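Skerico 共享工作室 常见问题

最近更新：九月

以下是前台和邮箱里收到最多的问题。没有找到答案的，请写信到前台邮箱，工作日内回复。

一、入会与预约

第一次来需要预约吗？
需要。首次到访请在网站上选择“参观”时段，到前台登记后会有人带您走一圈。参观不收费，也不要求当场决定是否入会。

会员分哪几种？
分日票、月卡和固定座位。日票当天有效，可以中途离开再回来。月卡可使用开放区的任意座位，座位不保留。固定座位有自己的桌子和带锁的柜子，名额满了以后进入候补名单，按登记先后通知。

开放时间是几点到几点？
开放区早上八点到晚上十点。固定座位会员可以全天进出，晚上十点以后请走侧门，正门会自动上锁。公共假期的安排提前贴在前台，也会发到会员邮箱。

月卡可以暂停吗？
可以，每年最多暂停2次，每次以整月计算。请在下个月开始之前提出申请，已经开始的月份不能追溯暂停。

可以转让给别人吗？
月卡不能转让。固定座位可以在同一家公司的员工之间更换使用人，换人时需要重新登记门禁。

二、座位、电源和网络

每张桌子都有插座吗？
靠墙的桌子都有。中间的长桌在桌面下方有插座，要弯腰才能看到，很多人第一次来时以为没有。请不要自带接线板再串接线板，消防检查时会被要求拆除。

无线网络连不上怎么办？
先确认连接的是会员网络，访客网络每4小时会断开一次，需要重新登录。如果会员网络也连不上，请把设备上保存的旧密码删掉再输入新密码。密码每个季度更换，换的那一周问的人最多。仍然不行的话，到前台登记设备型号，我们会请维护网络的 Hirkex 公司处理。

可以借充电线吗？
可以。前台有常见接口的充电线，凭会员卡借用，当天归还。借出时请自己看一下接头有没有松动或弯折，有问题当场换一根。充电线不能带出工作室，也不能过夜留在桌上。

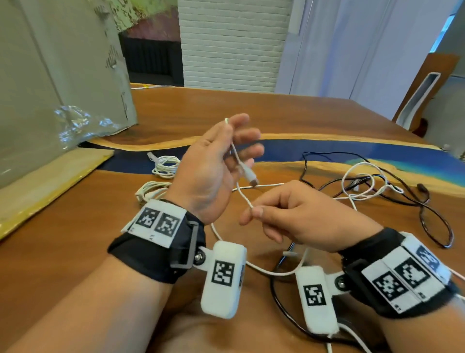 有会员来信说，借线当天归还这一条对晚班的人不方便，晚上八点以后前台没有人，线只能先放在自己包里，第二天再还，结果被记了一次逾期。信里建议在侧门旁边放一个归还箱。

我们接受了这个建议。归还箱现在装在侧门左手边，线卷好、用扎带扎住后投进去即可，第二天早上前台清点时按前一天归还登记。之前因为这个原因被记逾期的，来前台说明一下就可以取消。

借的东西弄丢了要赔多少？
充电线每根50元，转接头同价。显示器和投影设备按维修单实际金额收取。

自己的东西忘在桌上了，能找回来吗？
晚上保洁时会把无人认领的物品收到前台后面的柜子里，按日期放好。普通物品保留一个月，食品当天丢弃。耳机、充电头和各种线特别容易混在一起，建议在上面贴个名字。认领时请说出物品的颜色和大致特征。

三、会议室

会议室怎么订？
在会员页面上预订。小会议室叫 Potard，大会议室叫 Sawatzky，门口都有名牌。月卡会员每月有免费时数，用完以后按小时计费，固定座位会员的时数更多，具体数字在各自的账户页面里可以看到。

迟到了会被取消吗？
开始后十五分钟没有人到，系统自动释放房间，已扣的时数不退。如果只是晚到，请打电话给前台，前台可以手动保留。

会议室的屏幕怎么接？
桌上有线可以直接插，也可以无线投屏。无线投屏时请看清楚屏幕上显示的房间名再连接，两间会议室挨得近，常有人把自己的画面投到隔壁去。用完请断开连接并关掉屏幕。

305室是会议室吗？
不是。305室是电话间，不能预订，先到先用，每次请控制在半小时以内。门上的灯亮着表示里面有人。长时间的视频会议请订 Potard。

可以在会议室吃饭吗？
可以喝饮料，吃饭请到茶水间。会议有订餐需要的，提前一天告诉前台，可以使用 Sawatzky，结束后自行清理，垃圾带到走廊尽头的分类桶。

四、访客与快递

可以带朋友来吗？
可以。访客在前台登记后可以在开放区停留2小时，超过时间按日票收费。会议室的访客不受这个时间限制，但也要登记。

能代收快递吗？
能收信件和一般大小的包裹，收件地址请写上会员姓名和公司名，只写公司名的有时找不到人。冷藏食品、家具和到付件不代收。包裹放满一周没有领取，会发邮件提醒一次。

可以用这里的地址注册公司吗？
固定座位会员可以申请，需要另签一份协议。月卡和日票不提供。

五、日常使用

开放区可以打电话吗？
简短的可以，请小声。长通话请去电话间或楼梯间外面的阳台。靠窗一侧是安静区，不能通话，手机请调成静音，键盘声音特别大的也请坐到另一侧。

空调太冷怎么办？
各区温度分开调节，请跟前台说，不要自己改面板。出风口正下方的几张桌子一年四季都偏凉，怕冷的请避开。前台有毯子可以借。

咖啡是免费的吗？
咖啡机和茶包免费，牛奶放在冰箱上层，也是公用的。冰箱下层是会员自己的东西，请写上名字和日期，没有写的每周清理时会丢掉。杯子用完放进洗碗机，洗碗机满了请按一下启动。

打印怎么收费？
黑白和彩色分开计价，每月底和会费一起结算。打印任务发出后要在机器上刷卡才会出纸，没有刷卡的任务当晚自动删除，不收费。卡纸时请先关掉前盖再重新打开，还不行就找前台，不要硬拉。

可以带宠物吗？
不可以，导盲犬除外。

自行车停在哪里？
停在后院的车棚，门禁卡可以开。不要停在走廊和侧门外，侧门是消防通道。

六、退会

怎样退会？
月卡在下一个扣款日之前在账户页面取消即可，当月可以用完。固定座位需要提前一个月书面通知，柜子清空、钥匙和门禁卡交回后退还押金，押金退回原付款账户。

退会以后还能收到信件吗？
退会后一个月内到的信件会替您留着，请尽快更改地址。之后到的一律退回寄件人。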